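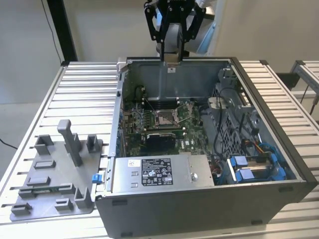 Projects / Setimby / Reviews / jurnness-kit-review

Jurnness teardown kit — README and review notes

Hey, thanks for finding this! I've been putting the Jurnness kit through its paces on old desktop towers, and this repo is where I'm dumping everything: my logs, my grasp settings, the footage index and a fair bit of opinion. I paid for the kit myself, so nobody at Jurnness has read this before you.

Last updated 10/21/23.

What you get in the box

The kit is sold as an add-on for an arm you already own. You get a parallel gripper, 2 sets of fingers, a printed-style fixture plate for holding small parts, a mounting bracket and a licence for their planning software, which they call Kubo. The arm and the table are on you. I'd budget for a decent slatted aluminium table if you haven't got one, as the fixture wants something to bolt down to and my old workbench had a wobble I never managed to cure.

The fixture is my favourite bit by a country mile. It's plain grey plastic with posts and slots all over it, and small boards can sit in the slots while you work on the rest of the tower. I do wish they'd made it in a brighter colour. Grey plate, grey case, aluminium table — my depth settings took a whole evening of fiddling before Kubo stopped mixing them up.

What's in the dataset

There are 51 recorded runs, each in its own folder. The camera is fixed and stays put for the whole of a run. Each folder has:

- the video
- joint positions and gripper width as a CSV
- a notes file, which is me rambling into a text editor after each go
- a result tag: done, partial or stopped

The tasks are memory sticks, drive carriers, graphics cards, the CPU retention lever and unplugging cables. All the towers lie on their sides with the panel off. I haven't included any laptops or slim cases, so please don't write to me asking where they are!

Runs 1 through 8 used the older firmware and the finger speed is logged in different units. I kept them in because they're still handy for looking at approach angles, but leave them out if you're training on the CSVs. There's a flag in the index for it.

How it went

Memory is where the kit shines. You've got two latches and a straight pull, and once I'd dropped the grip force down from the default it was lovely to watch. I'd pop the kettle on, come back, and there'd be a stick waiting in its slot on the plate.

Graphics cards are more of a mixed bag. Short cards are fine. The trouble is the little release tab at the end of the slot, which the standard fingers are a touch too fat for, so I swapped to the narrow set and had much better luck. Swapping takes me 5 minutes with a hex key, and the screws are tiny, so do it over a tray.

Cables, though. Oh boy. Anything that loops across the board will catch on the knuckles of the gripper sooner or later, and Kubo treats a loose cable as if it isn't there. Drive cages are the worst for it, with power and data leads all threaded in beside the carriers. I've started tucking the cables out of the way by hand before I hit go, and I've tagged those runs "assisted" so nobody feels cheated.

Compared with the Momum

I had a loan of the Momum kit for a while and folks keep asking, so: the Momum gripper is quieter and its software is friendlier on day one. It doesn't come with a fixture, and you'll miss one. If you mostly want to pick up boxes, get the Momum. For poking around inside a computer I'd take the Jurnness again, grumbles and all.

Known problems

- Video and CSV clocks drift apart on the longer runs. The sync script in /tools sorts out most of it.
- Three notes files are blank. I was tired.
- Shiny power supply lids leave holes in the depth map, and I haven't found a cure.
- Labels on parts aren't legible in a lot of the footage, so don't count on reading model numbers.

Licence and reuse

Use the data for whatever you fancy, commercial stuff included, and credit the Setimby repo if you publish. The Kubo planner files aren't mine to share, so you'll need your own licence to replay the plans.

I'm hoping to add a batch with the narrow fingers in November, mostly drive carriers. If you've got a favourite way of keeping cables out of the road, open an issue and tell me — I'm all ears.

14 shares · 6 comments

Get new posts from Setimby by email. You can unsubscribe at any time.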